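水色のブラシ 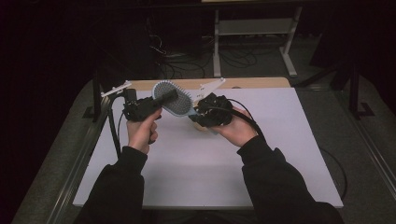
白い板の上のヘアブラシ。楕円の頭、淡い水色と白の縁。

四階の部屋を空にするのに、七月いっぱいかかった。

叔母のいた部屋である。ストルポートの坂の途中にある古い集合住宅で、昇降機は荷物を載せると三階までしか上がらない。リヴィウは仕事が終わると電車で来て、二時間ほど片づけ、最終の一本前で帰った。従弟のトゥドルは車を持っていたが、来ると言って来ない日が多かった。

最初に本を出した。次に食器、それから服。服は袋に詰めて、下の通りの古着屋に持っていった。店主のボグダン・マノレは袋を開けて、一枚ずつ襟を見た。
「冬物はいい。夏物は半分返す」
「返されても困る」
「じゃあ置いていけ。値段はつかない」
リヴィウは置いていった。

台所には同じ瓶がいくつもあった。中身は豆だったり、ボタンだったり、何かの種だったりした。種は紙に包み直して隣の部屋に持っていった。隣は志強という男の人で、ベランダで葱を育てている。叔母とはときどき鋏や油を貸し合っていたらしい。
「これは瓜だね」と志強さんは包みを開いて言った。「こっちは分からない」
「捨ててください」
「蒔いてみるよ。出てから捨てればいい」

寝室が最後になった。箪笥の引き出しは重く、下から二段目は引いても途中で止まった。中で何かがつかえている。リヴィウは定規を差し込んで、手前に倒すようにして動かした。四度目に外れて、引き出しが膝に当たった。

つかえていたのはヘアブラシだった。

頭が楕円で、平たいクッションに細かい毛が並んでいる。縁は淡い水色と白。叔母のものとは思えなかった。叔母は髪が短く、リヴィウの知るかぎり櫛しか使わなかった。櫛なら洗面所に二本あって、先週、歯ブラシと一緒に捨てたところだった。

ブラシには髪の毛が残っていた。長い、茶色の髪だった。

リヴィウはそれをしばらく持っていた。それから台所の卓まで持っていって、置いた。卓には白い板が敷いてある。叔母がパン生地をのばすのに使っていた板で、卓より少し小さいだけの、大きなものだった。捨てるつもりで、まだ捨てていなかった。

その日は早く帰った。

次に来たとき、珍しくトゥドルが先に来ていた。窓を全部開けて、廊下の段ボールを縛っていた。
「これ、誰の」とリヴィウは訊いた。
トゥドルは紐をくわえたままブラシを見た。
「知らない」
「長い髪の人、誰かいたか」
「おまえの母さんは」
「黒い」
「うちのも黒い。じゃあ下宿人だろう」
「下宿人なんていたのか」
「いたよ。おれが小学校のころ。奥の部屋に、タスネスから来た学生がいた。半年か、一年か。女の人だったと思う」
「名前は」
「覚えてない。おれに算数を教えてくれた。あまりうまくなかった」

奥の部屋というのは、リヴィウがずっと物置だと思っていた部屋である。一番先に片づけた。掃除機の箱と、毛布と、折りたたみの寝台が入っていた。寝台は金具が錆びていたので、もう粗大ごみに出してあった。

トゥドルは段ボールを七つ縛って、三つだけ車に積んで帰った。残りは来週だと言った。

一人になって、リヴィウはブラシの掃除をした。捨てるものを掃除しても仕方がないのだが、髪の毛のついたまま袋に入れるのがいやだった。叔母の裁縫箱から太い針を出して、毛の根元の髪をすくい上げた。すくうと、隣の列まで一緒についてくる。端から順に抜いていくほかなかった。抜いた髪は新聞紙の上に置いた。ひとまとまりにすると、思ったより軽かった。

そのあと洗面器にぬるい湯を張り、石鹸を少し溶かして、毛のほうだけを浸した。クッションの中に水が入ると乾かない。これは母に教わったことだった。古い歯ブラシで列に沿ってこすり、湯を替え、もう一度こすった。白い縁の内側に黒い筋がついていて、それは爪楊枝で落とした。水色のところは初めからきれいだった。

洗い終えると、毛を下に向けて布巾の上に伏せた。時計を見ると、いつもの電車は出たあとだった。

次の電車まで四十二分あった。リヴィウは電灯のついた台所で、志強さんにもらった葱を刻んで卵と焼いた。フライパンは最後に捨てるものの箱に入れてあったのを出した。食べて、洗って、また箱に戻した。

手紙が見つかったのは、そのあとの週である。

料理の本に挟まっていた。本は全部出したつもりだったが、オーブンの下の引き出しに一冊残っていた。封筒はなく、便箋が二枚、四つ折りになっていた。

おばさま、と始まっていた。

無事に着きました。部屋は狭いですが、窓から船が見えます。郵便局まで坂がないので楽です。ブラシを忘れてきたようです。奥の部屋の棚か、洗面所だと思います。わざわざ送ってくださらなくて結構です。こちらで安いのを買いました。トゥドルくんに、分数は上と下を一緒に割ると伝えてください。この前、間違えて教えたかもしれません。

二枚目には天気のことと、豆の煮方への質問が書いてあった。塩をいつ入れるのか、という質問だった。最後にイリナ、とだけあって、住所はタスネスの港の通り、四一四番地となっていた。年は書いていなかった。

リヴィウは便箋を卓に広げて、二度読んだ。叔母が返事を書いたのかどうかは分からない。引き出しの奥に入れたのだから、送るつもりがあったのかもしれないし、見つけたときにはもう時間がたっていたのかもしれない。

電話でトゥドルに読んで聞かせた。
「分数?」とトゥドルは言った。
「上と下を一緒に割る」
「知ってるよ。おれは経理だぞ」
「伝えろと書いてある」
「ほかには」
「豆に塩をいつ入れるか訊いてる」
「いつなんだ」
「知らない」
しばらく間があって、後ろで子どもの声がした。
「で、送るのか、それ」とトゥドルが訊いた。
「何年前だ」
「二十……いや、もっとか。住んでないだろう」
「だろうな」

それでもリヴィウは郵便局に行った。窓口にはイオヌツという名札をつけた若い男がいて、タスネスの地図を画面に出してくれた。港の通りは、まだある。ただし番地は三百番台で終わっていた。
「番号を振り直したんじゃないですかね」とイオヌツは言った。「出せば戻ってくると思いますよ。戻りの料金もかかります」
「いくらですか」
イオヌツは金額を言った。新しいブラシが買える額だった。
リヴィウは礼を言って、ブラシを鞄に戻した。外に出ると風が強く、坂の下で看板が鳴っていた。

鍵を返す日の朝、管理会社の人が来る前に、リヴィウは台所の床を拭いた。部屋には卓と白い板だけが残っていた。卓は次の人が使うというので置いていくことになった。板は志強さんが欲しいと言った。
「餃子にちょうどいい」
二人で廊下に運び出した。板は戸口を通すのに斜めにしなければならなかった。志強さんのところの台所は、叔母の台所と左右が逆になっていた。ベランダの鉢に、見たことのない双葉が四つ出ていた。
「まだ分からないよ」と志強さんは言った。「もう少し葉が出ないと」

豆の塩のことを訊いてみた。志強さんは少し考えた。
「あなたのおばさんは、最後に入れてたね。私は先に入れる」
「どっちがいいんですか」
「柔らかさが違う。食べて決めたらいい」

管理会社の人は時間より早く来て、壁の釘の跡を数枚写し、鍵を二本受け取って帰った。

ブラシは今、リヴィウの家の洗面所にある。娘が使っている。はじめは古いからいやだと言っていたが、髪を伸ばしはじめてから、何も言わずに使うようになった。ときどき毛の根元が詰まると、リヴィウが針ですくう。便箋は料理の本に戻して、台所の棚に立ててある。

夏の終わりに、豆を煮た。塩は最後に入れた。娘は固いと言い、トゥドルは二杯食べた。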